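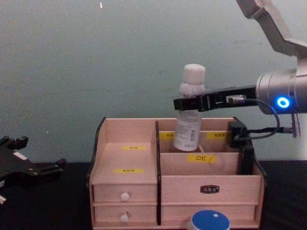
Letzte Änderung: im Mai, 16:40 Uhr

Start | Projekte | Werkstatt | Semesterberichte | Kontakt

Ordnung auf 68 Zentimetern – unser Projektbericht zum Tischorganizer

geteilt: 2 Mal | 0 Kommentare

Also, wie sind wir überhaupt auf das Thema gekommen? Im Seminar »Dinge des Alltags« sollten wir uns einen Gegenstand suchen, den jeder kennt und über den man trotzdem ein halbes Semester lang nachdenken kann. Felicidad wollte zuerst Schuhlöffel machen (ich war dagegen!), ich wollte Brotkästen, und am Ende haben wir uns auf Tischorganizer geeinigt, diese kleinen Möbel für den Schminktisch oder die Kommode, in denen alles verschwindet, was sonst herumliegt. Mitgemacht haben Felicidad Quiambao und ich, Yetunde Iyamu, und diesen Text habe ich geschrieben, also beschwert euch bei mir.

Unser Stück ist aus Holz, die Bretter in einem blassen Rosabeige mit dunklen Kanten, und es steht auf einer schwarzen Tischplatte. Bei uns heißt es intern nur »der Lumanlan«, das war der Arbeitstitel vom allerersten Zettel und ist hängen geblieben. Zum Vergleich hatten wir noch den Skandmont aus Pappe (Felicidads Eigenbau aus dem ersten Semester, leider schief) und den Stikdale, meinen alten Stiftekasten von zu Hause.

Was mir am Lumanlan von Anfang an gefallen hat: Er ist nicht symmetrisch. Links sind zwei kleine Schubladen übereinander, mit weißen runden Knöpfen, und rechts ist oben ein offenes Fach und unten eine lange Schublade. Dazwischen steht eine hohe dunkle Trennwand. Felicidad fand das unruhig, ich finde es genau richtig, man merkt sich nämlich viel schneller, wo etwas hingehört, wenn die Seiten verschieden aussehen. Darüber haben wir bestimmt eine Woche diskutiert, und in der Präsentation kam prompt dieselbe Frage aus dem Publikum!

Die Sache mit den Schildern

Der eigentliche Kern des Projekts waren die gelben Etiketten. Wir wollten wissen, ob Beschriften hilft oder ob man nach zwei Tagen sowieso alles wieder irgendwo hineinwirft. Die Schilder sind auf Chinesisch, weil unsere Lerngruppe gerade Vokabeln paukt und wir dachten, wir schlagen zwei Fliegen mit einer Klappe. Vorn an der niedrigen Innenwand im rechten Fach klebt 口红, also Lippenstift. Das Wort vergesse ich in meinem Leben nicht mehr. Weiter hinten im selben Fach kleben noch zwei Streifen, und auf der Ablage über den kleinen Schubladen auch zwei, einer eher hinten und einer weiter vorn.

Gelb war übrigens Streitpunkt Nummer zwei. Auf dem hellen Holz fällt es ordentlich auf, und Felicidad meinte, das sehe aus wie im Baumarkt. Stimmt schon ein bisschen. Wir hatten noch weiße Streifen da, aber die gingen auf dem Rosabeige völlig unter, und die Schrift musste ja auch noch lesbar bleiben. Also gelb.

Flaschen sind ein Problem für sich

Lippenstifte, Haargummis, Wattestäbchen, das ist alles harmlos. Schwierig wird es bei allem, was hoch ist. Unsere weiße Kunststoffflasche mit Schraubdeckel kommt ins hintere Fach rechts, und da steht sie auch gut, nur ist sie eben viel größer als das, was man sonst so einsortiert. Dreht man sie mit dem Barcode nach vorn, sieht das sofort nach Lagerregal aus, das hat mich jedes Mal gestört. Hinter der Flasche klebt außerdem links eins der Etiketten an der Rückwand, und wer das Schild lesen will, muss erst um die Flasche herumgucken. Das ist unser größter Kritikpunkt am eigenen Beschriftungsplan: Schilder an der hinteren Wand taugen nur für flache Sachen. Beim nächsten Mal würden wir sie vorn an die Kante setzen, so wie beim Lippenstift.

Für die langen Dinge (Kämme, Pinsel, das Lineal, das komischerweise immer mit dabei war) ist die lange Schublade unten rechts ideal. Darüber ist eine breite Front mit einem kleinen dunklen, ovalen Schildchen in der Mitte. Reine Zierde, aber ich mag es sehr, es gibt dem Ganzen so etwas Altmodisches.

Was es gekostet hat

Im Kurs war ein Budget von 100 Euro pro Gruppe erlaubt, und wir sind gut darunter geblieben. Das Teuerste war die Rolle Etikettenband von Plistex, von der wir jetzt noch Meter um Meter übrig haben. Falls jemand aus dem nächsten Jahrgang gelbes Band braucht: bitte melden, wirklich!

Was noch offen ist

Wir hätten gern länger beobachtet, ob die Ordnung hält. In unserer kurzen Testzeit landeten die kleinen Sachen fast immer im richtigen Fach, nur die Ablage links oben wurde zur Sammelstelle für Schlüssel und Kassenzettel, trotz ihrer Schilder. Felicidad will deshalb eine Fassung mit einem niedrigen Rand an dieser Stelle zeichnen. Ich würde lieber testen, ob man die Etiketten nach ein paar Wochen wieder abziehen kann und trotzdem noch weiß, was wohin gehört.

Die Skizzen und Felicidads Maßtabelle liegen im Kursordner, der Pappvorgänger steht in der Werkstatt auf dem Schrank und darf gern mitgenommen werden.

Aufrufe: 1.790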